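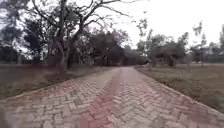

Trinidad Lagman asked that the delivery robot budget be settled before anyone talks about routes, and that the spare battery be priced as its own line.

**Equipment planning, January 20, 2026**

**Quotes**

- Stiduvholm: lease, $400 a month per robot, service included. Minimum term four months.
- Terkgate: purchase only. Price still to come. Spare battery $110.

Lagman prefers the lease for the first unit. Others wanted the Terkgate price in hand before voting. Vote put off.

**Paver path**

The trial run would use the brick path between the grass fields. Both vendors are to state in writing what wheel size they recommend for herringbone pavers and whether grit in the joints affects the warranty. Path length for the quote request: some 400 yards, to be measured.

**Storage**

Mercado building has an outlet by the side door. Stenside does not. Charging dock to be budgeted for Mercado only.

**Actions**

- Lagman: Terkgate price, both wheel answers
- Facilities: measure path, check Mercado circuit

Insurance held over to the next meeting.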